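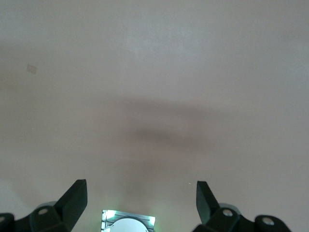 Photo: Nuwan Wanigasekara / Clorkham bench notebook

February 2025
Big table, new top, first proper entry

The color is right! I kept going back to look at it all morning. On the sample card it was much closer to a bandage, and Shahnaz and I had both braced for living with a bandage, but over a whole table it settles into a quiet pinkish beige that you stop noticing after a few minutes. Which is what we wanted from it. The old top was so shiny that you ended up working around the lamps, tilting your head to find a torn edge and then losing it again when you reached for the brush.

Matte all the way across, as far as I can judge. Lighter and a touch grayer toward the far middle, dimmer out at the two sides. Look at how soft the shadow across the middle is. It just melts off left and right, no hard line anywhere. On the old top I'd have had a shadow and a bright streak right next to it and spent the afternoon annoyed with both.

Things on it in Nuwan's photo, for whoever wipes down next:
Small pale square, upper left. Tape or a bit of label, I can't decide, and it may only be a mark. Leave it till I've had a look with the side lamp. If it is tape, peel it slowly and flat to the surface, no blade.
White speck over on the right. Likely a crumb or fleck of something. Soft brush, please, before anyone puts a sheet down on it.

I know a speck sounds like nothing. But I'm so pleased that we can SEE a speck. Ruwan laughed at me for this and then spent a good ten minutes dropping eraser dust on the top to see how fine he could go before he lost it. White shows beautifully. Gray shows fine. Pinkish dust from the old Onetti folder covers doesn't show at all, naturally, so for those we lay down the dark felt first.

Paper tests. Did these after lunch with offcuts from the scrap drawer.

Cream laid, heavy: edges clear from a standing position. Lovely.
Newsprint, browned: clear, a little less so at the torn corners.
Thin repair tissue: this is the one I cared about. You can find a loose strip of it without moving your head. I put a strip down, walked off to fill the kettle, came back and picked it up first go. Shahnaz did it too, with her distance glasses on.
Old blueprint: no trouble, obviously.
Clear film: still a pain. I don't think any tabletop in the world fixes clear film. Keep marking the corners with pencil dots on a scrap underneath.

The Ramanauskas maps are what all this is for. Sheet 89 came out of its tube yesterday just to relax under boards, and I let myself unroll the first bit of it on the new top before putting it away again. The margins on that sheet are almost the same tone as our old varnish, which made it miserable to work on last time, and now they stand right out. I could follow the bottom edge with my finger hovering over it the whole way along. Really looking forward to this one. Sheet 932 can wait, it has the linen backing and needs two of us.

Wear and cleaning, as far as I know it today. Volkan wants us to go easy for the first stretch: no water jars standing directly on the top, no dragging the iron weights. Felt under every weight. I've moved the felts to the shallow tray by the door so there's no excuse. Dry cloth first, then barely damp, then dry again. Do NOT use the orange spray from under the sink, I've taped over the nozzle. Paste drips come up easily if you catch them right away. I let one sit on the spare piece on purpose while I wrote this page and it has left a faint ring, so catch them right away.

Pencil: wipes off, a soft one better than a hard one. Hard pencil dents. Only tried this on the spare piece, please don't try it anywhere else.

Cutting stays on the mat. Always. I'd like to be the sort of workshop where the new top still has no knife line in it by April, and I'm looking at myself here as much as anyone.

Wanting asked whether we should do the side bench the same color. I say yes, she says wait and see how tired our eyes are after a full sheet. Fair. She also thinks the overhead lamp could come down a bit on its chain now that there's no glare to run away from, and I tried it with a book propped under the hook end, and she's right, it's a better light for the middle of the table. Need a longer chain or one more link. Ask at Ilinley, they had the small brass ones last time, order number on the old slip is 1491.

Still to do:
Check the pale square with the side lamp and write down here what it was.
Brush off the right side.
Photograph the spare piece next to the paste ring so we can compare later.
Felt pads glued to the undersides of the long boards. Ruwan has offered, glue is in the blue tin.
Get the color name off the lid before somebody throws the can out. I've written it on my hand, which won't last.

Table is free from tomorrow morning for anyone who wants to lay something out. Sheet 89 gets it after lunch.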